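### 3.2 Laying the bottles down

I'll start with the table, as it caused us more bother than the bottles did. Ours has a green top that shows every scratch, and by February I'd got fed up with wiping drips off it, so Elisa Pellegrini brought in a yellow plastic sheet and threw it over one side. It stayed. The sheet crinkles the moment anybody looks at it (you can hear this all over our interview recordings, sorry to whoever transcribes them next) and it never lies properly flat, but people took to it straight away as the place where finished things go. We hadn't planned for that at all!

The question in this part of the study was a small one: when someone puts a row of squeezy bottles away on their side, which way do the caps end up pointing, and does the second person at the table go along with it? We ran the task at the Flavstead workshop, with Gemechu Berhe keeping the log, and ended up with 655 usable placements. I'd hoped for more, but the heating packed in and we lost the best part of a fortnight.
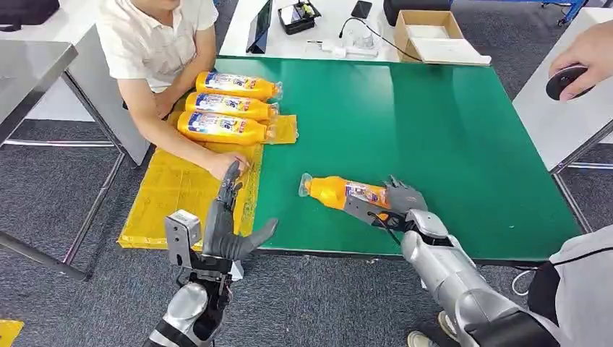
**Figure 3.** Bottles lined up on their sides on the yellow sheet, caps all to the right, with a fourth held level over the green table top.

Going along with it is pretty much what happens. Once the first two bottles are down with their caps the same way, the third almost always follows, and people will turn a bottle round in mid-air to keep the row tidy. Ebise Mekonnen calls this "the cutlery drawer habit" and I've pinched the phrase for the rest of the paper. Turning a bottle costs a second or so and gains you nothing I can see, at least in a row that short. Still, when we asked afterwards, more than 100 of the comments mentioned neatness in one form or another — "it looked wrong", "I wanted them to match", that sort of thing.

Labels are messier. I'd assumed they would follow the caps, and they don't, or only weakly. A bottle lying on its side rolls a bit when you let go, and on the crinkly sheet it settles wherever a crease lets it. Selamawit Kumsa argued that we should score the label at the moment of letting go, and I argued for the resting position, and we had this out over several lunches before scoring both (see Table 3). Her version gives the cleaner result, I'm sorry to say.

One more thing about hands. People sitting behind the table often kept a palm down near the edge of the sheet while the row was being built. Farhad Ebrahimi reads this as steadying the plastic. I'm less sure — some of them did it on the bare table too, in the pilot, when there wasn't any sheet to steady. We come back to it in section 4, along with the placements where the row ran out of room.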